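Subject: Re: [bench-layout] Marking out a surface with blue tape
List: bench-layout
Month: April

> We want fixed zones on the Votstead bench so bowls go back to the same
> spot after each sort. Is painter's tape adequate, or should we score
> lines into the surface? The top is 1482 mm long and has a matt finish.

Tape is adequate. Scoring is permanent and the grooves collect dirt. At Ravby we have used blue painter's tape on matt tops for 14 months, with a bowl in each section that is in use. Run each strip in one piece where possible. Joins are the weak point: a torn end laid over the next piece tends to lift, and a small sideways error at the join shows as a step in the line.

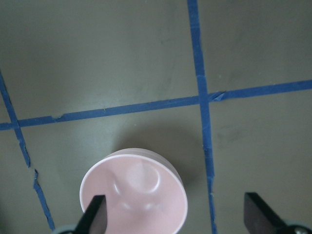

How should two strips be finished where they cross?

Lay the second strip straight over the first, carry it at least 40 mm past the crossing before any join, and cut the end with a blade. Torn ends fold back on themselves and catch on cloths.

Square corners are not needed if the zones only have to hold bowls. Ours drift out of parallel and the sorting is unaffected. If you do want them square, measure from one long edge only.

Lykkegaard has the zone drawing, sheet 93. It gives widths but says nothing on joins.

Ravby bench group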